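Home Forums Tank Setup New Posts Search Log In

Dark or light background for a 100 liter tank?

ghassan_atallah wrote, 1st February:
Good evening to all. I am preparing a tank of 100 liters for a group of small rasboras, and I must decide about the back glass before I fill it. After it is full, I cannot move it from the wall. My wife likes a light background. The man in the shop in Pramthorpe told me that fish lose their color in front of a light one, and that I should buy black film. Is it true, or does he only want to sell the film?

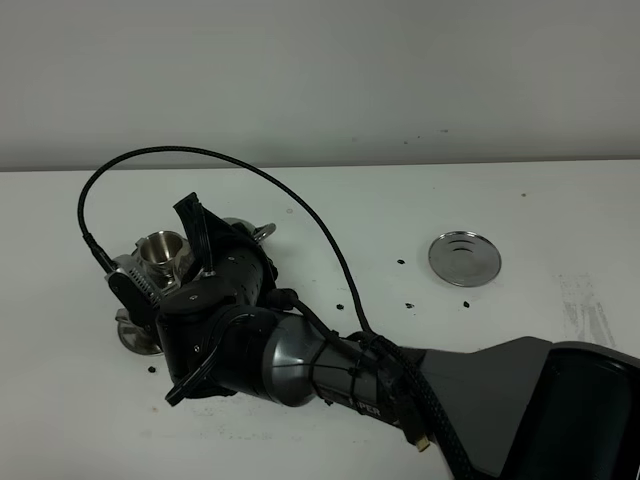
The tank will have dark sand, one root and many stems of Vallisneria at the back. When the plants are grown, I suppose that very little of the background will be seen. But this takes months, and in these months I must look at it every evening. The tone I have in mind is a plain light gray, the same kind as the wall behind the white table in the picture, with no pattern and no shine. I do not want the blue one with printed stones, please do not propose it to me.

munteanu wrote:
The man in the shop is right this time. Many small fish become paler when the sand and the walls around them are light. I had my ember tetras two years with a white background and I believed they were of bad quality. I put black card behind the tank and after two weeks they were orange. Nothing else was changed, the food also was the same.

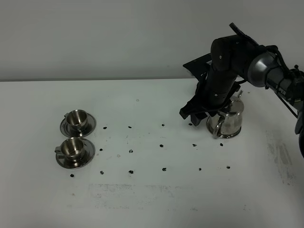
Page 2 of 2

slowfilter wrote:
I don't agree completely with Munteanu. In my experience the sand does more than the back glass, and Ghassan has already chosen dark sand. My tank has a light gray background and the rasboras are a good red. What makes them pale is to be afraid. Give them some floating plants and a lamp that is not too strong.

Black has also a bad side. Every spot of algae and every white line of lime can be seen on it. With our hard water I was cleaning that glass more than I was looking at the fish.

munteanu wrote:
Lime is on the inside and the card is on the outside, so you would have it with gray too. You only don't see it. For me it is not an argument to hide the dirt.

slowfilter wrote:
For me it is a very good argument. 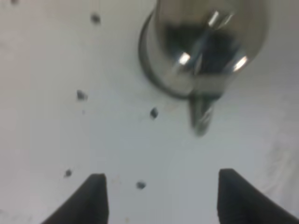
Re: Film, card or paint?

hatasance wrote:
May I say something about the material, because nobody has asked it yet. I have tried the three.

Film is beautiful when it is well attached, but a small bubble stays forever in your eyes. Spray the outer glass with water and one drop of soap, put the film on, and push from the middle with a plastic card. Card is cheap and you can change your mind, but it becomes wavy if water runs down behind the tank. Paint is the best if you are sure. Use a small foam roller, only on the outside, in thin layers, and let each layer dry completely before the next.

ghassan_atallah wrote:
Thank you, this is very useful. With paint, can I return to the clear glass later?

hatasance wrote:
Yes, acrylic paint comes off with a razor blade. But the tank must be away from the wall, and you wrote that this is not possible.
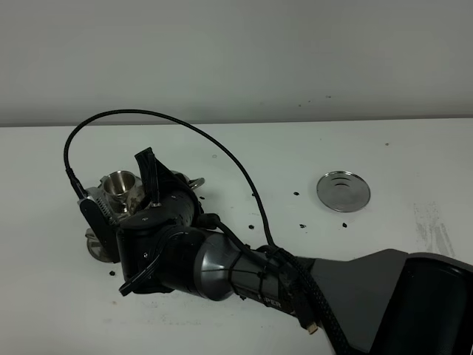 Re: My decision

ghassan_atallah wrote:
I have read everything again with my wife. We will begin with two cards, one black and one light gray, and I leave a space of two fingers behind the tank so that I can change them from above. If the fish are pale with the gray, then Munteanu has won, and I will write it here.

munteanu wrote:
Give each color two weeks at least. And don't judge on the first evening after a water change, they are always strange then.

slowfilter wrote:
Start with the gray, please. What height do you have between the hood and the wall? With mine the cable of the filter was in the way and I had to cut the corner of the card.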